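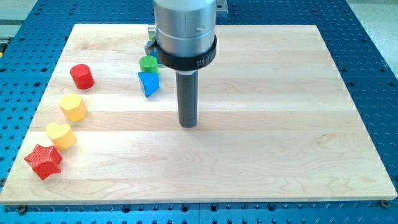
Someone wrote in last month to ask whether a maple board is too nice to actually cook on, and whether they should keep it for cheese and buy a plastic one for onions. Please cook on it! Maple was made for onions. That letter got us going, so the whole page has been redone with the questions that come up most at the Gilleck kitchen workshop.

Why maple and not something softer?
Maple is hard enough to stand up to daily chopping and still kind to a knife edge. The grain is tight, so crumbs and juice don't settle into it the way they do with open-grained woods like red oak. We also just love how it ages – a pale board slowly turns the color of honey, and every one ends up a little different.

Are boards glued up from strips weaker than a single slab?
No, and for a big board we'd pick strips every time. One wide plank likes to cup when the weather changes. Several narrower ones glued side by side share that movement out and stay flatter. A good glue joint is stronger than the wood next to it.

How do I oil a new board?
Use food-grade mineral oil. Wipe on a generous coat, leave it overnight, wipe off what's left and do it again. We give a new board 3 coats before it ever meets a knife. After that, once a month is plenty, or whenever the surface looks dull and thirsty. Don't forget the edges and the underside.

Can I use olive oil?
Please don't. It goes rancid, and you will smell it. Walnut oil is a lovely choice if there are no nut allergies in your house, but let it cure fully before use.

What about the dishwasher?
Never, not even once on the short cycle. Hot water and long steam open up the joints. Wash by hand with warm water and a drop of soap, rinse both sides, dry with a towel and stand it on edge so air can get all the way around.

My board smells like garlic. Help!
Coarse salt and half a lemon! Scatter the salt, scrub with the cut side of the lemon, leave it 5 minutes and rinse. For really stubborn smells, a paste of baking soda and water works well.

It has warped. Is it finished?
Probably not. Lay it hump side up on a damp towel overnight and check it in the morning (flip the towel if it has dried out). Small warps often come right out. If it still rocks after a few tries, bring it to the Radberg repair morning, which starts up again in November. They can plane it flat and you'll go home with a slightly thinner board.

How do I get knife marks out?
Start with 80 grit paper if they're deep, then 120, then 220, always along the grain. Wipe the board with a damp cloth, let it dry, and give it one last light pass before oiling. It's a very satisfying hour.

Do you sell boards?
We don't, but Prultura carries unfinished blanks, and Holst will cut one to fit your counter if you send them the measurements.

How big are the board care classes?
6 people at a time, starting at 10 in the morning. Bring your own board, however sad it looks – the sad ones are the most fun.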